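Lids, Mats and Missing Pieces: Your Questions Answered

Welcome to the Iruvon kitchen storage help page! We get a lot of letters about lids, far more than we ever get about the containers they belong to, and I've tried to gather the ones that come up most often in one place. Grab a cup of something and have a scroll. Updated 15th October.

How do I work out which lid goes with which container?

Start with a clear surface and bring everything out at once, even the pieces living at the back of the fridge with soup in them. Pair up the obvious ones first and set them well to one side. Then take what's left one lid at a time, put it down flat by itself, and try it against each container of the same shape. It sounds slow, and I suppose it is, but I've watched people hold three lids in one hand and try to match them all together, and they always end up starting over.

Do I really need a mat underneath?

You don't need one, no, though I'm very fond of mine. A plain dark mat makes a bright lid easy to spot, and it saves a wooden table from scratches if you're sliding things about. A folded dish towel does much the same job if that's what you have in the drawer.

Why do you keep telling people to lay lids flat?

A round lid leaned against the backsplash will sooner or later roll off behind something, and one left under a heavy pan can bend a little out of shape. Laid flat, it stays put and you can see the whole rim, so any nick or bit of dried-on food shows up right away. A flat green lid with a slightly raised rim, for instance, only needs a moment's look all the way round before you try it on anything.

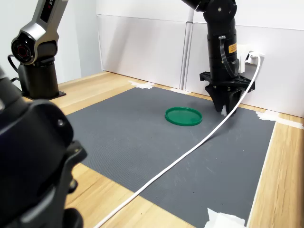 What if a lid doesn't fit anything I own?

Oh, this happens to all of us! Give it a little time before you part with it. I keep a shallow box for the strays, and I go through it every February – by then most of the containers I've lent out over the holidays have found their way home. Anything still single after that can be a saucer under a small plant pot, or a coaster on the porch.

My lid has gone cloudy or picked up a smell. Can I save it?

Often you can. Wash it in warm soapy water, go gently around the rim with a soft brush, and let it air dry completely before you put it away. For smells, a paste of baking soda and water left on for 60 minutes helps a good deal.

Should I store containers with their lids on?

If you have the room, yes, as long as everything is fully dry. In a small kitchen (mine in Garkthorpe was tiny) I'd nest the containers and stand the lids upright beside them in a narrow bin.

I still can't find a match. Who can I ask?

Write to Jhair Usuga at our Jurnton office, and please measure straight across the lid from edge to edge before you do. He's very patient with these things, and he usually replies within 8 working days – a touch longer around the holidays.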